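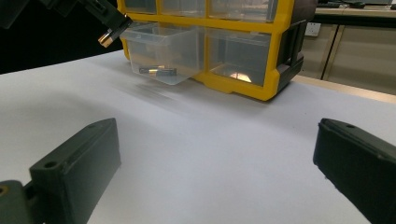
The battery drawer, Tamirdale robotics club

Sizwe Mtshali had the club key and the list. The list said 70 clean runs by January, and they had 20. A run meant batteries into a drawer with the hand grippers, no fingers, no dropping.

"Slower," said Su-chen Tai. "It can't learn from you if you snatch." 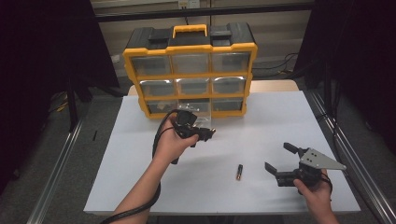

He tried slower. Borghild Ekström wrote the number in the book and put a line through it when he swore, although swearing wasn't against the rules.

"Mahlangu have done 184," she said.

"Mahlangu have a budget."

They had a grant from Nendix that had paid for the grippers and not much else. Gerrit Masilela had gone home at five – he had a chemistry test.

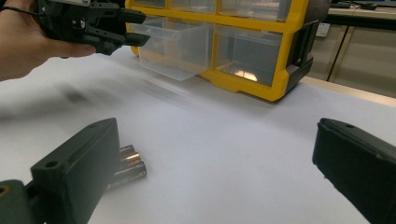
Sizwe's father thought the whole thing was daft. He had put things away in drawers at the depot all his working life and no one had ever filmed it. Sizwe thought of him when he looked at the three batteries lying side by side on the table, and the drawer pulled out behind them. His father would have had them in by now, and the kettle on.

"Again?" said Su-chen.

"Again."

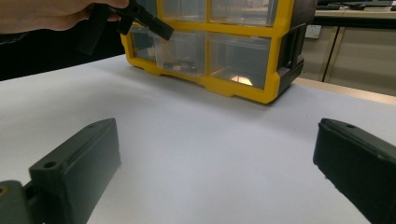

Borghild turned to a new page and ruled the columns. Sizwe changed his grip, waited for her nod and began.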